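The open day at Gebreyes ran from ten until four, and I spent most of it standing beside one table. There were other things to look at. The building had been opened from loading dock to roof, with arrows on the floor, and by eleven there was a line for the pallet wrapper that went past the restrooms. I have seen a pallet wrapped. I went to see the towel cell, and more to the point I went to see who looks after it and what with.

My notes say Fri 9 March, parking lot full, coffee poor.

The cell is run by Tharun Rao, whose badge said "Systems" and whose back pocket held a hex key, a lens cloth and a pencil. The robot has two arms, a gripper at the end of each, and a diet of hand towels. It picks one up, stretches it out, folds it and puts it to one side. When it can't, it tries again, with a patience I have never brought to laundry.

What interested me was how little of Rao's day goes into folding. He let me look through the maintenance log, a ruled notebook with a coffee ring on the cover, and the word "fold" turns up far less often than the word "cable." The arms are sealed and mostly mind their own business. The cables live outside, where the weather is. Each one has to be long enough for the wrist to turn all the way over and short enough that it doesn't go visiting, and the gap between those two lengths, Rao told me, is smaller than you'd like. He sets the slack by hand. He drives the arm slowly to its worst pose, looks at the loop, grunts, moves the tie one notch and does it again. The left arm took him a whole afternoon the first time. He now has the good position marked in silver pen, and has written in the notebook, underlined, DO NOT CLEAN OFF THE PEN.

Then there are the wrist cameras, which sit on white plastic brackets. Gebreyes used to buy brackets from Skundik, and there was a disagreement about screws that I was given in more detail than I asked for. The current ones come from Zerska in bags of 50. A bracket is the part that is supposed to give way if the arm meets something solid, and it does this job willingly. Swapping one takes four screws and a few minutes. Getting the camera to agree with the arm again takes the rest of the hour: a printed card goes on the table, the wrist looks at it from a lot of different angles, and a number comes up on the laptop. If the number is under 2, you can have lunch. If it isn't, you check the screws, then the card, then the screws.

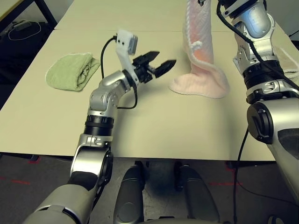
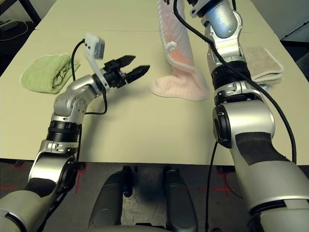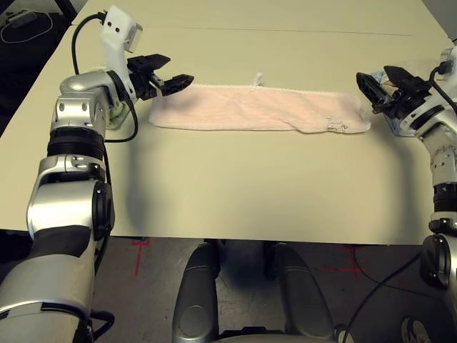
I asked about the table, expecting a short answer. The top is in two sections and the seam between them was, for a while, the most hated thing in the building. One section had settled slightly lower than the other, and a gripper sent down to skim cloth off the surface would skim nicely on one side and press too hard on the other. They tried correcting for it in software for a week. Then Rao put a shim under a leg. He told me this without any visible bitterness, but he did tell me twice.

He checks the level every Monday with a plain spirit level, the kind my father kept in the garage, and wipes the top down with a damp cloth while he's there. Lint is the other enemy. Terry cloth sheds, and the fluff works its way into the gripper fingers and onto the lenses, so the lenses get wiped every morning and the fingers get brushed with a toothbrush. I asked if it was a special toothbrush. He looked at me for some time.

The red tape on the floor is for putting everything back where it was. Cleaners move things, forklifts nudge things, and visitors on open days lean on things (I took my elbow off the table). If the robot and the table shift against each other by the width of a thumb, the first sign is a towel grabbed by nothing in particular. So the rule is tape first, software second. According to the notebook the rule was written down in May, the day after someone spent four hours on software.

The towels have their own schedule. They start out stiff and go soft with handling, and a soft towel hangs differently from a stiff one, so Rao rotates them. There's a bin for new, a bin for working and a bin for retired. A towel moves to retired after 700 picks, or sooner if it starts to fray enough for a finger to catch in it. He washes the working ones at home. I asked whether Gebreyes paid for the detergent and he said the form for that was longer than the detergent was worth.

Grippers get stripped down on a similar principle. There's a spare pair of fingers from Plumska in the drawer at all times, and when a worn finger comes off it goes into a jar with the date on a bit of masking tape. The jar was most of the way full. A boy of maybe nine asked if he could have one and was allowed to choose, and took so long over it that his mother sat down.

At two o'clock there was a talk upstairs. The speaker had slides, and the slides said 165 cycles between faults, which got a murmur. I went back down afterwards and asked Rao about the figure. He said that was a good week, and that he'd like it noted that it was the week after the shim.

The next open day is supposed to have proper signs and a rail around the cell. If you go, skip the pallet wrapper, bring your own coffee, and ask to see the notebook. Rao will be the one with the toothbrush, and he's there until four.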